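Ticket 585 – Cellule Tarner, deux bras sur rail
Statut : en attente de confirmation
Ouvert par : Hằng Chu
Suivi : Bảo Mạch

Problème signalé
La pince gauche ne revient pas au même point de fermeture après un arrêt. Écart de 4 mm sur l'axe, vers la droite. La pince droite n'est pas concernée. Pas de message d'erreur au pupitre.

09:10 – Bảo Mạch
Relancé la prise d'origine deux fois, même écart. Le journal du contrôleur Driltitz donne 179 en position fermée alors que la fiche de réglage indique 153. Donc 26 pas de trop.

10:45 – Bảo Mạch
Vis du doigt gauche desserrée d'un quart de tour. Resserrée, frein filet remis. Câble vérifié sur toute la longueur du bras, rien de pincé. Je n'ai pas touché au rail.

11:20 – Howard Horrocks
Attention, la fiche date d'avant le changement de doigts en mars. Il faut reprendre le zéro avec les doigts actuels et ne plus se servir de l'ancienne valeur.

14:05 – Bảo Mạch
Zéro repris, doigts fermés à vide. Nouvelle valeur enregistrée dans le profil 2, ancien profil gardé. Essais lancés avec les objets habituels, bacs laissés en place. Vues poignet et vues fixes jointes.

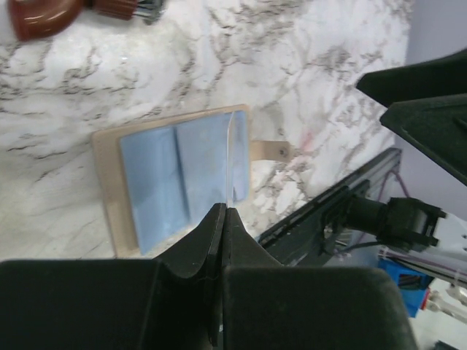
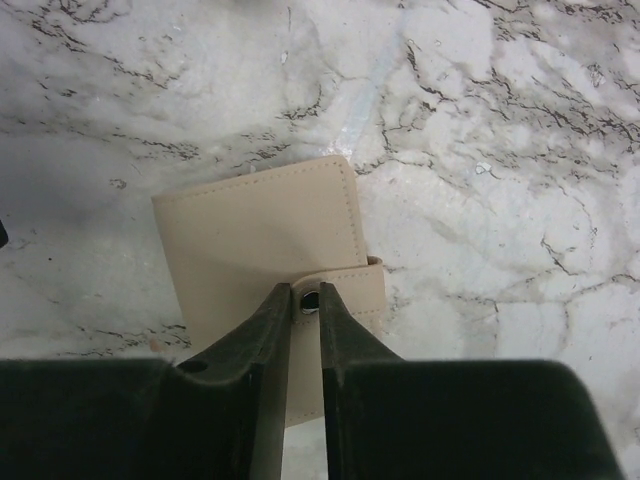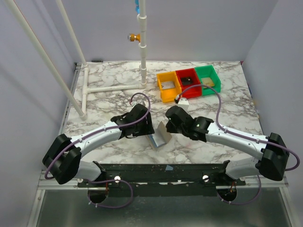
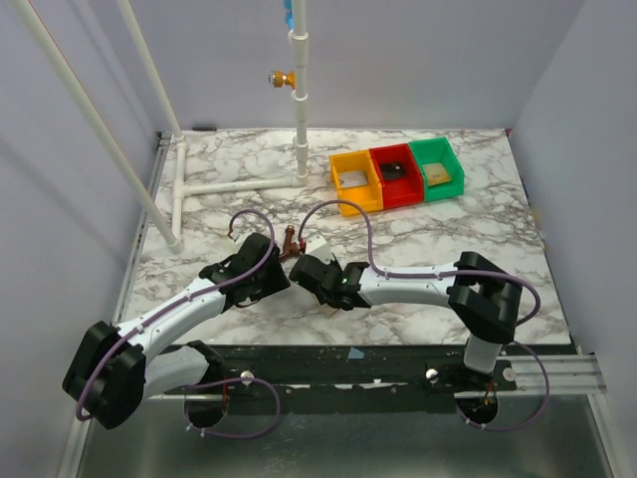 Pièces jointes 1 et 2 : caméra de poignet. 3 et 4 : caméra fixe, les deux bras au-dessus du plateau.

15:30 – Hằng Chu
Bien reçu. Je laisse le ticket ouvert jusqu'au prochain redémarrage complet. Hậu Quách met la fiche de réglage à jour.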